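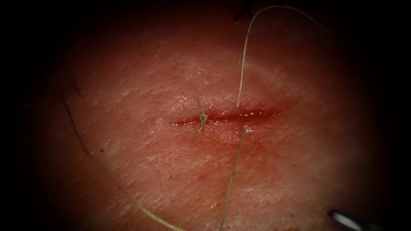

**Gülizar Değirmenci:** Interrupted all the way for me. If one knot slips you still got the rest. Running stitch, one bad spot and the whole line goes slack

**wernirham2:** disagree – running is faster and the tension evens out by itself. I do it on anything straight

**Devside:** Faster yes. But on puffy edges I want each bite set on its own. One knot down, second thread thru and still loose, thats when I check the spacing. Also leave the tails longer then you think

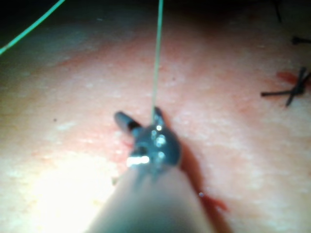
and dont crank the knot, edges should just touch. Swelling does the rest

**wernirham2:** ok on tails. still running tho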